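Planners for paper and cloth should stop trusting a single shape estimate. Tindano, our control stack, fit one mesh per grasp and replayed it open loop. A folded sheet does not hold still for that.

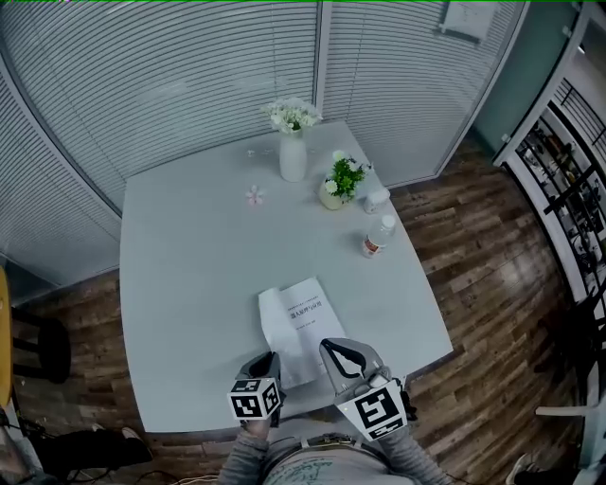 *Printed sheet near the table edge, hand-held grippers on both sides.*

The usual fix is a faster controller. We took Tessier from 80 to 200 Hz and the error moved elsewhere – into perception, where the jaw hides the part of the sheet that matters.
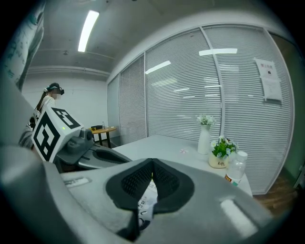 Irberg

Crumpled paper between the finger pads is a state, and the planner should carry it as one. Brakach logs it as "grasp closed" and drops the rest. I would keep the wrist view in the loop and replan every 100 ms.
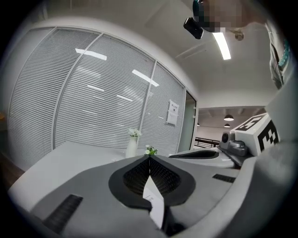 ## What to change in the tooling

Store marker pose and contact view on one clock. Fail the build when they drift.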